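The Water Turns at Skitodari

My uncle left me the mill in his will, and with the mill he left me Tudur Prothero, who had come to repair the turbine in the year I was born and had not gone away again.

I arrived at Skitodari in February, in the afternoon, with one suitcase and a pair of city shoes. The bus stopped at the bridge and the driver did not want to go farther because of the ice. I walked the rest. The river was low and green, and on the other bank the smoke of two houses went straight up. When I came to the gate, an old man in a leather cap was sitting on an upturned bucket and peeling an apple with a very small knife.

"You are Dorin Tănase," he said. "You have his ears."

I said that I was, and that I was sorry to be late.

"Late for what?" he asked, and gave me half of the apple.

The house was colder inside than outside. My uncle had lived only in the kitchen in his last years, and the other rooms had the smell of rooms where the windows have forgotten how to open. On the kitchen table lay a letter from the Rácz company, still closed. I knew what was in it, for they had sent me the same one. They offered to buy the mill, the land down to the water and the right to use the water. They did not say what they would do with it. The sum was good. With it I could pay everything I owed and still live for a few years without asking the price of bread.

"Did he read it?" I asked.

"He read the first one," Tudur said. "After the first one he said they are all the same letter."

He took me down to see the turbine before I had even removed my coat. It was a Pelton wheel, not large, with a ring of bronze cups that were worn thin and bright. The water came to it by a pipe from the spring lake, 200 meters above us on the mountain, and in a good season it gave light to the mill and to nine houses. Now it stood still. Tudur put his hand flat on one of the cups, in the way a man touches the neck of a horse.

"The bearing," he said. "I can do it. But I can't lift alone any more, and your uncle could not lift either, at the end. We were two old men looking at a wheel."

I told him that I was not a mechanic. In the city I worked for Womum, at a desk, writing the small texts that go with the things they repair and sell again. I had written perhaps 2,000 of them. I could describe a thing very well without knowing how it turned.

That evening he wanted to see what kind of work it was. I had one of the company's brochures in my suitcase, folded in the middle, and I put it on the table under the lamp. He cleaned his glasses with his sleeve and went through it page by page, slowly, with a wet finger.

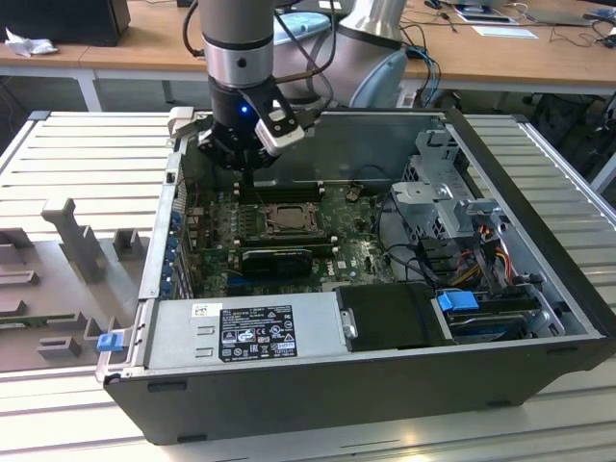
An open desktop computer on its side, with a two-finger gripper above the memory slots.

"And where are you in this?" he asked.

"I am not in it. I wrote the words under it."

He read the words under it. His lips moved. I was ashamed, a little, because I remembered the hour in which I had written them and I had been thinking the whole time about my lunch.

"They are good words," he said finally. "They are clean. But you could have been anywhere."

I did not sleep well. The wind came down from the lake and pressed on the door, and two or three times I thought somebody was knocking. Toward four o'clock I got up and lit the stove, and I opened the letter with a kitchen knife. It was the same letter. Only the sum was different: they had added 2,000 to it, probably so that my uncle would feel that he had won something. I sat with it until the window became gray. Then I heard Tudur in the yard, breaking the ice in the barrel.

We began after breakfast. I wore my uncle's boots, which were too wide, and his gloves, which fit me exactly. Tudur had made a frame from two beams and hung a chain from it, and my task was to pull when he said pull and to stop when he said stop. He said stop many more times than pull. The shaft came up by the width of a finger, then by the width of two fingers, and I could feel the weight of it in my teeth.

"Hold," said Tudur, and lay down on the wet stone at the age of seventy-eight, and put his arm under it to the shoulder.

I held. I have never held anything so carefully. I looked at a nail in the wall and I thought that if my hand opened, I would have to live the rest of my life in the minute after. He talked to me from below. He told me that my uncle had sung badly during this part of the work, always the same song, and that I was free to sing also if it helped me. I did not know the song. I sang something that my mother used to sing when she hung out the washing, and he laughed so much that I had to tell him to be quiet.

It took until noon to get the old bearing out, and two more days to put in the new one, which he had kept wrapped in oiled paper at the bottom of the flour chest for about 60 months, waiting for somebody with a back.

On the third evening he went up to the lake to open the gate, and I stayed by the wheel. It was almost dark. For a long time I heard only my own breathing and the river. Then there came a noise in the pipe like a crowd of people walking in another street, and it came nearer, and the first water hit the cups and flew up and wet me from the hat to the boots.

The wheel moved. It was slow at first, and then I could not see the cups any more, only a ring.

I went out into the yard. There was a light in my kitchen, where I had forgotten to turn the switch off, or where my uncle had forgotten. Across the river a door opened, and a woman came out with a child on her arm and stood looking at the lamp above her own step.

Tudur needed almost an hour to come down. I made soup. When he sat down he saw the Rácz letter, which I had put under the short leg of the table to stop it from moving.

"Does it hold?" he asked.

I pushed the table with my hand to try it, and passed him the bread.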